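How to Hang a Picture on a Stone or Tile Wall Without Drilling

When we moved into the house on Bevthorpe Lane I had a stack of framed prints and not one plain drywall surface to put them on. The kitchen was marble on one side and tile on the other, and I was terrified of putting a drill anywhere near either. If you're in the same boat, take heart – it's a pleasant afternoon's work once you have your things together.

What you'll need

Adhesive strips made for smooth stone (check the weight on the packet)
Rubbing alcohol and a lint-free cloth
Painter's tape, a pencil and a small level
A kitchen scale

Step 1. Weigh the picture

Weigh it with the glass in, please! I once guessed, and the print came down in the night and took a very nice Guerra bowl with it. My usual rule is to buy strips rated for twice what the scale says, and I have never been sorry.

Step 2. Choose your spot

Stay well away from the stove and the sink, where steam gets behind the frame and loosens everything. Tape a sheet of paper the same size as your frame to the wall and live with it for a day or two. I moved mine so many times that my family stopped commenting, but I'm glad I did. A wide mat helps a dark print stand out on a busy stone, so bear that in mind if you're still shopping for frames.

Step 3. Clean the wall

Wipe it with rubbing alcohol and let it dry completely. Skip window cleaner and anything with wax in it. If your marble has been sealed lately, try one strip in a corner first and leave it there overnight.

Step 4. Press and wait

Stick the strips to the frame, line up the top edge with your level, and press hard for 40 seconds on each corner. Then take the frame off, leaving the wall halves behind, and wait an hour before you hang it for good. I know, waiting is the worst part.

A dark picture with a wide white mat against gray marble, in the first two:
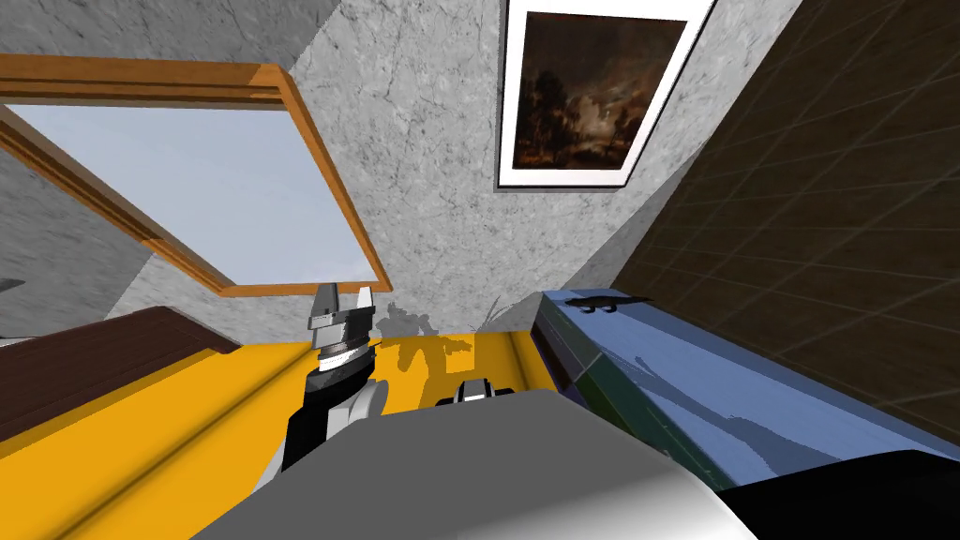
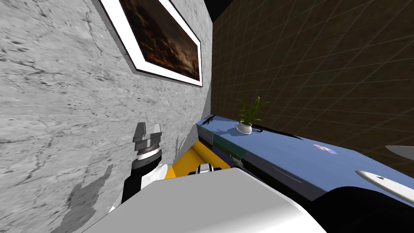
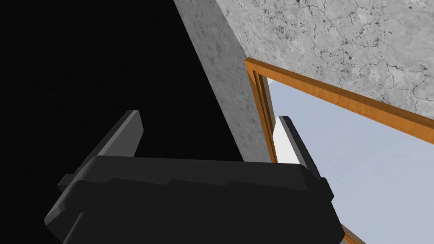 Step 5. Check it now and then

Run a finger along the bottom edge every few weeks and feel for any slipping. When it's time to take the picture down, pull the tab slowly and straight down along the wall – never out toward you – and wipe off any leftover stickiness with a little more alcohol.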